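Panneaux solaires sur abri de jardin, 2 ou 5 ?

volta30
Bonjour, je voudrais poser des panneaux Skideo sur l'abri, toit plein est. Le vendeur de Vedmont m'en conseille 5, moi je pensais 2. Conso surtout le matin. Des avis ?

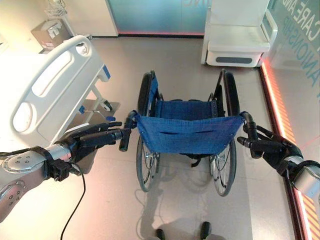
Re: Panneaux solaires sur abri de jardin, 2 ou 5 ?

kerlou
2 suffisent. Le talon de conso chez toi c'est quoi, frigo et box ? Le reste part au réseau gratos.

macedo_fan
Pas d'accord. Plein est, à midi ça chute déja. J'ai le micro-onduleur Macedo, en août ça va, l'hiver c'est maigre - prends-en plus.

kerlou
Plus de panneaux l'hiver = plus de presque rien. Faut voir la pente d'abord.

volta30
Pente 30 degrés. Pas d'ombre, sauf le noisetier du voisin en fin de journée.
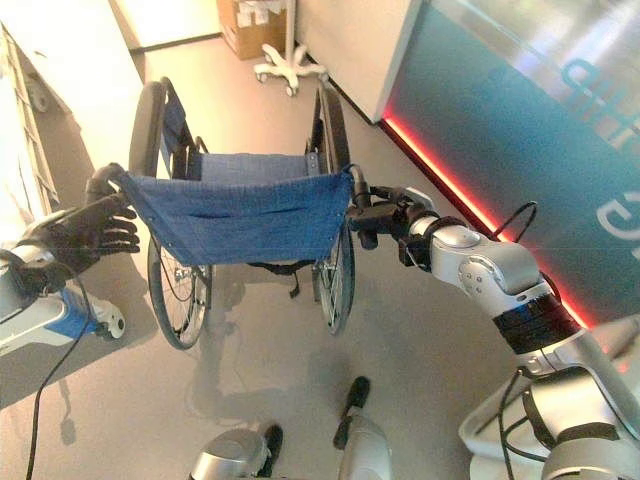

ikwatt
2018-05-20

Bonne pente. Par contre vérifie la charpente avant, un abri c'est pas une maison. Et les fixations Ikby sur bac acier, bof, j'ai du tout resserrer.

macedo_fan
Jamais eu de souci avec les Ikby perso.

volta30
Ok merci, je regarde les chevrons et je reviens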